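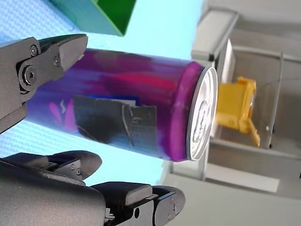 Uma lata de bebida presa de lado entre os dois dedos da garra. Os dedos são a parte que mais se gasta.

A conta que vem depois da garra

Quem pede orçamento para uma célula robotizada pequena costuma começar pelo braço. É a linha mais cara da proposta e a que a diretoria quer discutir. A garra aparece mais abaixo, muitas vezes como acessório, e as peças de reposição nem sempre aparecem.

Foi assim na Clakwood, que monta kits promocionais de bebidas e decidiu automatizar uma das bancadas. O primeiro orçamento trazia braço, controlador, garra e instalação. Faltavam dedos sobressalentes, proteção da área, horas de ajuste e o tempo de bancada parada. Quando esses itens entraram, a diferença chegou a quase 20 por cento do valor inicial. O pedido foi refeito e a compra, marcada para março, passou para novembro.

A lata cilíndrica e brilhante é um bom teste para quem está comprando. O alumínio cede com pouca força e, deitada, a lata pode girar entre os dedos. Uma garra dimensionada para caixas de papelão pode servir, mas convém pedir a demonstração com o produto real, cheio e vazio. A Zellby, integradora contratada pela Clakwood, cobra essa demonstração à parte e desconta o valor se o contrato for fechado. Outras a incluem na visita. Vale perguntar antes.

Na manutenção, a empresa adotou uma regra simples: troca preventiva dos dedos a cada 4000 ciclos durante o período de testes, com revisão do intervalo depois. O almoxarifado guarda três pares. Parafusos e pinos vão no mesmo pedido, para não pagar frete duas vezes.

Há também a opção de alugar. A Harms trabalha com contratos mínimos de quatro meses, com manutenção incluída e dedos cobrados por fora. Para uma linha sazonal, a mensalidade pode sair melhor que a compra. Para uma bancada que roda o ano inteiro, a Clakwood fez as contas e preferiu comprar.

O galpão de Gidbridge recebe a segunda célula no próximo orçamento. Desta vez a planilha tem uma aba própria para a garra, com prazo de entrega de cada peça e o nome de um segundo fornecedor.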